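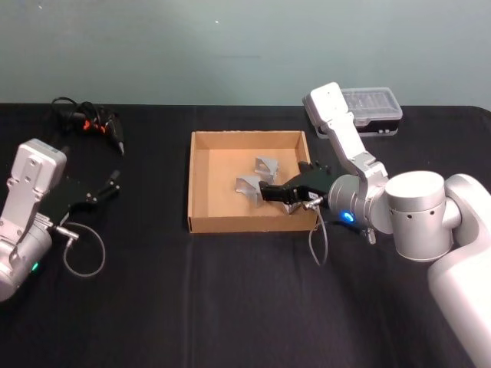 Progress report, Ovatbridge bracket handling
To: Gilberto Arango, Drorent
From: Simão Barreto
Mar 13, 2024

Work on picking brackets out of the cardboard tray continued, but we lost time to a fault on the right arm. During the endurance run the gripper stopped reporting its position and the arm held still with a bracket in its fingers. No one was hurt and nothing was dropped.

The cause was the gripper cable. It had been catching on the tray wall each time the wrist turned, and one conductor broke inside the jacket near the connector. We had planned 3000 cycles and reached 1000 before the stop.

Frade supplied 2 replacement cables. One is fitted, the other is held as a spare. We also lowered the wrist speed over the tray and added a check that halts both arms if either gripper goes silent – before this, only the affected arm stopped.

A short run of 144 cycles has been completed since the repair with no faults. The full run starts over from zero. The September delivery date to Breritz is unchanged.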